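Household Water Use in Shared Student Housing: Final Project Report

Submitted by Igor Krawczyk and Przemysław Marciniak
Dilcombe College, Department of Environmental Studies

Last updated: January
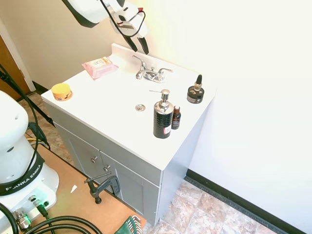
1. Background

Water charges in the Dilcombe residence halls are included in the rent, and residents do not receive a bill. The college has recorded total consumption for each building for several years, but it has not studied how that consumption is divided among bathrooms, kitchens and laundry rooms. The purpose of this project was to produce a first estimate of that division for one building, Kwiatkowski Hall, and to test whether written information alone leads residents to use less water.

2. Method

The study covered 30 apartments on the second and third floors. Each apartment has one bathroom and one kitchen. Laundry is done in a common room on the ground floor and was metered separately. Readings were taken at 7 a.m. and 9 p.m. by the authors, using the existing building meters and a set of clip-on flow sensors lent by the engineering laboratory.

The study ran in two periods of equal length. During the first, residents were told only that readings were being taken. Before the second, each apartment received a one-page notice showing its own use next to the average for its floor. A short questionnaire was delivered at the end. Participation was voluntary, and apartment numbers were replaced with codes before the data were entered.

The project had a budget of $500, of which the larger part was spent on replacement batteries and printing.

3. Results

The sensors produced 2,233 usable readings. A further 599 were removed, mostly from the first period, when several sensors on the third floor lost their connection overnight.

Bathrooms accounted for the largest share of use in every apartment. Showers made up most of this – sink use was lower than the authors had expected and changed little between the two periods. Kitchen use varied widely and appeared to depend on how often residents cooked at home.

Use fell slightly in the second period on both floors. The decrease was greater among apartments that had been above their floor average. Apartments already below the average showed no clear change, and a small number used more than before.

4. Limitations

The second period included the week before examinations, when some residents were away. The authors did not record occupancy and cannot separate this effect from that of the notice. The questionnaire was returned by fewer than half of the apartments.

5. Recommendations

The authors recommend that the study be repeated in Celance Hall, where the plumbing is newer, and that occupancy be recorded each day. They also recommend that notices be sent monthly.

6. Acknowledgments

The authors thank the residents of Kwiatkowski Hall and the staff of the Tukatar Laboratory for the loan of equipment.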